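3. How the yearbooks got read

I should say up front that I didn't set out to write about yearbooks. My plan, back in September, was to work from the trustees' minutes at Bickerstaff and find out how the college decided where classes should be held when the old lecture hall was closed for repairs. The minutes turned out to be dull even by the standards of minutes, and they stopped well short of what I wanted. So I did what most of us do when the official record lets us down and went looking in the stuff that students made for each other.

Bickerstaff has an unbroken run of yearbooks apart from 4 missing volumes, and Skernlow, the smaller college across the river, has a patchier run that somebody bound in green cloth without much regard for the order. Between the two I ended up with 263 captions that mention a class, a lab or a lecture by name. I typed every one of them out by hand. I know there are faster ways to do this, and two reviewers of an earlier draft were kind enough to tell me about them, but typing a caption makes you slow down enough to notice that "Prof. and friends hard at it" is a joke, and that the same joke shows up again the following year with a different professor.

Captions are odd little things to work with. They were written in a hurry, usually by a sophomore on deadline, and they assume you already know everybody. First names only, nicknames, a course number that was dropped from the catalog long ago. What they are good for is place. Students who couldn't be bothered to spell the instructor's name right would still tell you it was the north steps, or the room over the bookstore, or "the usual tree." I found that I could tie 80 of the captions to a particular spot on one campus or the other, and those are the ones I lean on in the next section. 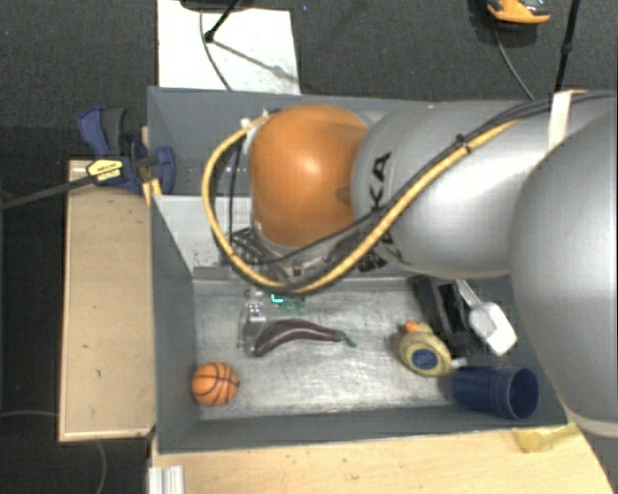

Figure 1

I sorted the captions by where the class was meeting first and by subject second. I tried it the other way around and made a mess of it, mostly since English and speech kept trading courses and the captions don't keep up with the paperwork. Sorting by place also let me put the two colleges side by side, even though their departments never matched. Skernlow had no geology to speak of, for instance, while Bickerstaff's geology people seem to have been outdoors for most of the decade and loved having their picture taken.

For the sorting itself I used Flasia, a note-keeping program I'd already been using for my own teaching, and I gave each caption a card with the year, the page, the place (if any) and whatever I'd scribbled down while typing. Nothing fancy. I did try loading the whole set into Clikomari, which our library had just started paying for, but it wanted a full date on every item and yearbooks don't work like that. A yearbook that comes out in spring may have pictures from the spring before, and fall pictures are usually short on the ground because the staff was still arguing about the cover. I ended up dating everything by volume and leaving it there.

Now, the obvious worry. A yearbook shows you what the editors thought was worth a page, and a class out on the grass is always going to win over a class in a basement with the blinds down. I took this seriously, and I still do. If you only had the captions you'd think these students spent their whole college lives sitting under trees. So I went back to the room schedules, which survive at Bickerstaff for part of the period, and checked the captions against them wherever I could. For 41 captions I could find the matching course and its assigned room. Plenty of those classes were meeting somewhere other than where the registrar thought they were, and that was the point where I stopped treating the yearbooks as decoration and started treating them as a record in their own right.

I also had help that I want to mention here and not bury in a note. Tracey Catterall edited the Skernlow yearbook for two years and kept her layout sheets in a flat box (a shirt box, I think) along with the rejected captions. She let me read all of it at her dining table and she corrected me a good deal - gently, but she corrected me. What I had been calling the reading garden was never called that by any student she knew. It was "the pit." Once I knew that, a whole handful of captions I'd set aside as nonsense suddenly made sense, and I had to go back and redo their cards.

Talking with her changed how I read the jokes, too. I had been assuming that a caption poking fun at a class meant the class was unpopular. She said it was closer to the opposite, that the staff left the teachers they didn't like out of the book and teased the ones they did. I can't prove that for Bickerstaff, where I never tracked down a former editor, so in what follows I only make the argument for Skernlow.

One last bit of housekeeping. I quote captions exactly as printed, with the spelling left alone, and I leave out the last names of students unless they've told me they don't mind. Faculty names I've kept, as they're in the college catalogs anyway. Where I couldn't read a word I've said so in brackets. The cards, with the places and page numbers, are listed by volume in the appendix, and the missing volumes are marked there as well in case somebody has one in an attic.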